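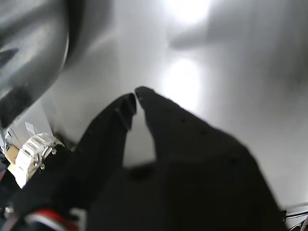
Home | Sites | Checklists | Forms | Contact

Zitdale Hall – kitchen and stores, winter inspection checklist

Carried out on a Wednesday in December, starting at 9.30 am before the lunch club arrived. Items are marked OK, ACTION or N/A. Comments follow where needed.

1. Entrance and corridor

Front door closes fully on its own: OK
Door mat flat and not curling: ACTION
Comment: the corner nearest the hinge has lifted again. Tape is not good enough. Replace the mat before the January bookings.
Corridor clear of stored items: ACTION
Comment: stacking chairs were left outside the store, two deep. Moved during the visit. The sign asking hirers to put them back has gone.
Lighting: OK

2. Fire safety

Extinguishers in place, pins and seals intact: OK
Fire blanket in kitchen: OK
Comment: the pull tabs are now partly hidden by the new shelf. They can still be reached, but the shelf should not be filled at that end.
Emergency lights tested: ACTION
Comment: the unit over the rear exit went out after 12 minutes. New battery or new unit, whichever Dater can supply sooner.
Rear exit opens with one push: OK
Comment: stiff in the cold but opens. Bar greased.
Fire log up to date: ACTION
Comment: no alarm test written up for November. Hirers say they heard it. It still has to go in the book.

3. Kitchen

Fridge temperature: OK
Freezer: OK
Comment: needs defrosting. The drawer second from top does not close.
Cooker, knobs and hob: OK
Extractor filter: ACTION
Comment: greasy. It was due in September under the Gresex cleaning contract and there is no sheet to show it was done. Ring them and ask for the sheet or a visit.
Hot water at sink: OK
Comment: very hot. The warning label has faded and should be replaced.
Knives stored in the locked drawer: OK
First aid box: ACTION
Comment: plasters low, eye wash out of date. Blue plasters only, please, as this is a food area.
Cleaning products away from food: OK

4. Store room

Shelving fixed to wall: ACTION
Comment: left-hand bay has one bracket loose and moves when leaned on. Heavy items taken off the top shelf. Do not reload it until the bracket is fixed.
Step ladder, tag 153: OK
Comment: feet worn but sound. Look again in spring.
Trolley, tag 1464: ACTION
Comment: brake on one wheel does not hold. Taken out of use and labelled.

5. Outside

Ramp and handrail: OK
Grit bin: ACTION
Comment: a third full and set hard. Order from Ifans with the next delivery.
Bins and bin lids: OK
Gutter above kitchen door: ACTION
Comment: dripping on to the step, which will freeze. Most urgent item on this sheet – put grit down each evening until it is cleared.

Items carried over from last time

Loose socket by the stage: done
Cracked pane in side window: not done, second time of asking
Spare key list: done, but the list needs a date on it

Next inspection: March. Bring the long torch for the loft hatch.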